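The First Rule Is Where the Hand May Go

Inside the effort to write a working code for robots that share offices with people

When Daltico began placing mobile manipulators in ordinary offices, its safety binder held 39 rules. Most had been carried over from factory practice, where a robot works behind a fence and a person who opens the gate brings everything to a stop. Very few of them addressed a desk, a rug or a chair that had been pushed back and left in the aisle.

The company has since replaced that binder. The new code, developed with the facilities group Fodside and tested over a year at the Gosselin office campus in Burum, contains 68 rules and is written for people who have never worked near a machine of this kind. It has no legal force. Its authors describe it as a statement of good practice, to be read together with the law and with the standards that already govern industrial and service robots.

Shoaib Mengal, who led the drafting for Daltico, spent much of his earlier career inspecting palletizing cells. He regards the office as the more demanding assignment.

"In a cell, I can tell you where every object will be at ten in the morning," he said. "In an office I can tell you which room the furniture is in, and sometimes I am wrong about that."

The code is organized by task. Each task has its own short section, beginning with the parts of an object a robot may touch, followed by the parts it may approach and the parts it must leave alone. Only then does the text turn to speed, force and the conditions for stopping. Mr. Mengal said this order was settled early, after site staff reported that they could not find the answer to their most common question, which was whether the robot was supposed to be reaching for a given thing at all.

Office seating received the longest section. A modern task chair is a collection of moving parts, many of them under the seat and out of sight. It may roll, turn, tilt, rise or sink, and it may do two of these at once when pushed in the wrong place. The drafters concluded that a chair should be treated as a machine in its own right.

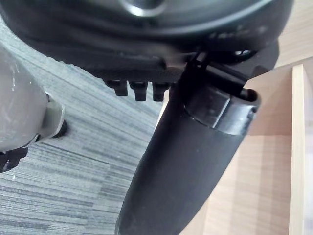
Under the code, a robot that moves a chair may push or pull only at the back or at the outer edge of the seat. Levers, height controls and the space between the seat and its column are classed as restricted. A gripper may enter that space for inspection, at reduced speed, provided that the chair is unoccupied and that a trained attendant is within reach of a stop button. It may not close on anything there unless the task sheet names the part.

The rule on occupied chairs is shorter. A robot may not touch one, for any purpose, and must treat a chair with a coat or bag on it as occupied until a person has said otherwise.

Mircea Roman, who manages the trial for Fodside, had argued for a more permissive text. His staff were concerned that a robot which stopped at every jacket would spend most of the evening standing still. The trial log gave some support to that view. Of 3,542 chair tasks recorded at Burum, 1,000 were paused at least once, and the coat rule was the most frequent cause.

"We looked at those figures and we asked for an exception," Mr. Roman said. "Then we sat down and tried to write one. Every version we produced needed the machine to judge whether somebody was coming back."

The exception was dropped. In its place, Fodside changed the schedule, so that chair tasks now begin after the evening cleaning round, when fewer belongings are left out. The code records this as recommended practice and advises other sites to examine their timetable before they ask for a change to a rule.

Floors proved to be a second source of difficulty. Casters behave differently on carpet and on hard surfaces, and a push that is gentle on one may send a chair a considerable distance on the other. The code therefore sets its force limits by floor type and requires each site to keep a map showing where one surface gives way to another. The map must be checked whenever rugs or mats are moved. Mr. Mengal acknowledged that this is the duty most often neglected, and the section on audits now begins with it.

Nearby furniture is covered as well. Where a chair stands close to a desk, cabinet or panel, the robot must approach from the open side. If there is no open side, the task is passed to a person. An early draft allowed the arm to work in a narrow gap as long as its sensors reported clearance, but the reviewers found that a chair can swing when it is released, closing a gap that had been wide enough moments before. The permission was withdrawn in May and has not been restored.

Cameras carried close to the gripper raised questions of another kind. They are valuable for work in confined spaces, where a camera on the robot's body may have its view blocked by the arm. They also record whatever happens to be on a desk as the arm passes by. The code directs that wrist cameras be active only during a task, that recordings be stored apart from building security footage, and that any employee be able to learn, on request, when a robot last worked at his or her place. Sites are to delete recordings when the review period ends. The length of that period is left to each site, a decision that several reviewers opposed and that will be taken up again in the next edition.

Training was the final section to be completed. Attendants at Burum take a one-day course, most of it spent with the robot, and repeat the practical part each year. They are taught to stop the machine first and to report second, and the code states that no attendant may be disciplined for a stop made in good faith. Mr. Roman said he considered that sentence the most useful in the document. Before it was added, he said, newer staff would look around for a supervisor while the arm was still moving.

The authors do not claim that the work is finished. Folding chairs are excluded entirely, as are stools without backs, for which no safe pushing point could be agreed. Height-adjustable desks have been given a provisional section of two paragraphs. Daltico and Fodside will accept written comments from other sites through the end of the trial, and Mr. Mengal expects most of them to concern coats.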